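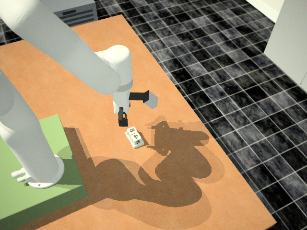 White arm over the orange-tan table, three numbered cubes under the gripper finger (simulated).

December 3, 2018

Boot bench notes, and the Enddale round walk

Got the resoled pair out on a proper hill at last! I've been itching to do this ever since the glue cured. Left the car at Enddale chapel and went up by the wall path, over the top to Rindton, then home by the old quarry track. 14 km all in, and nearly every sort of ground I could want for a test: wet grass, slab, loose stone, a long boggy bit past the second gate, and then that horrible polished lane at the end.

Left boot has the new softer rubber, right boot has the one we have used since May. Same last, same lacing, same socks. I know a different sole on each foot sounds daft but it's the quickest way I know to feel a difference, and I felt one within the first half hour. On the slabs above the sheepfold the left just sits there. I kept stopping to try it on steeper bits (must have looked very odd to the couple having their sandwiches) and it held every time where the right was beginning to creep. Really pleased with that.

Mud is another matter. The lugs on the left are closer together and they were packed solid by the second gate. The right cleared itself on the next stretch of stones, the left didn't, and I carried half the bog up to the cairn. Nia Ellis did say this would happen when she saw the cutting pattern. Noted, Nia.

Weather: low cloud to start, then it lifted all at once as I came over the shoulder and the whole of the Rindton side was lit up, bracken gone that deep rusty colour and a bit of snow on the far tops. Stood there far too long. Wind from the north-west, cold enough for gloves on top. Tea still hot at the cairn, so the old flask lives on.

Heel wear, measured with the calliper once I was back and had hosed everything down:
left, 2 mm down at the outer edge
right, too little to read
That's a lot for one outing on the left, even allowing for the lane. I drag that heel a bit going downhill, so I'd like to see it on someone else's foot before we say anything about the rubber.

Stitching on both is sound. Slight damp patch inside the left toe. Could be the seam, could be me going in over the ankle at the ford. Stuffed with newspaper, will look again when it's dry.

To do
- open up the lug spacing on the next left sole, keep the soft rubber
- swap feet! Make up a mirror pair so the soft one goes on the right
- rewax the toe seam before anything else
- ask the Trellden lot whether anyone takes a 40 and fancies a muddy day out
- new laces, the brown ones are fraying at the top hooks

Next long one should be the Trellden ridge if the days stay clear. It has over 3,000 feet of climbing if you take in both tops, and there's a scree run off the north end that will tell us more about those heels than any lane. El Ouafi has offered to come and wear the mirror pair, and he is much heavier on his feet than I am, so I can't wait to see what he does to them.

Gaiters are on the hook by the back door, still dripping. Please leave them there.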